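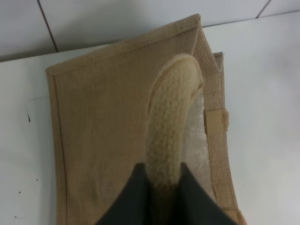 Trullidby bag handling pilot
Progress report to the program office, second period
Prepared by Mwanaisha Chege

Purpose of this report

The grant pays for a trial of the Tovo handling kit at the Trullidby packing site. The kit is sold by Skyrme as a ready-to-run package: one arm, a two-finger gripper, a wrist camera, the control software and a year of remote support. We were asked to find out whether a site of our size could use it to pick up reusable shopping bags by the handle and hang them on the filling rail. This report covers the work since the installation was signed off. Spending is within the approved budget and no change to the end date is requested.

Work completed

The arm is mounted and the safety checks are done. Two operators have finished the Skyrme training course and can start, stop and restart the kit without help. A third was booked on the same course but moved to the night shift, so her place has been carried over.

We ran 500 handle picks in this period. A pick counts as good if the gripper closes on one handle, lifts the bag clear of the table and holds it until the release command. By that measure 313 picks were good. The target in the grant agreement for this stage was 60 percent, and the result is just under 63 percent.

The figure hides a wide gap between bag types. Flat cotton bags with long handles did well from the first day. Jute bags were weaker. Their side gussets fold in different ways when the bag is laid down, and a soft rope handle can end up on either side of the top hem. When the handle rests tight against the panel, the gripper often takes a pinch of jute along with it. We logged these as failed picks even when the bag came up, because a bag held that way does not open on the rail.

Findings on the kit

Setup was easier than the sales material led us to expect. The arm was moving on the afternoon it was unpacked. Camera calibration took longer and had to be repeated after the table was moved closer to the wall.

The software lets an operator add a new bag type by guiding the arm through several picks by hand. This works, and it is the feature our staff like most. The drawback is that saved types cannot be copied or renamed. If an operator makes a mistake in the name, the whole type has to be taught again. Skyrme has confirmed this and says a fix is planned, without giving a release date.

The standard finger pads are smooth. They hold cotton webbing well and slip on thick knitted handles if the grip is shallow. Skyrme offers a ribbed pad as an extra. We have one set on loan and will test it before asking for any money to be moved.

Support has been good on weekdays. Calls were answered by a person who knew the product, and written replies came with settings we could use. There is no weekend cover in the package we bought. Our contact at Drostden, where the same kit is in use on a different line, told us they pay extra for it.

Problems and delays

We lost one week to a faulty cable between the gripper and the control box. Skyrme replaced it free of charge. The filling rail itself arrived late from the metal shop, so all picks so far end with the bag being held over the table and then set down. Hanging has not been tested. This is the main open item.

Next period

The rail will be fitted first, followed by a short safety review. We will then repeat the jute picks with the ribbed pads and record them separately from the standard pads. Operators will also try picks with two bags overlapping, as this is how they come off the pallet in normal work.

We would like the program office to confirm that the results for jute and cotton can be reported as two separate figures from now on. The grant agreement asks for one. The weekly review call stays on Wednesday at 10 a.m. and the pick log is available on request.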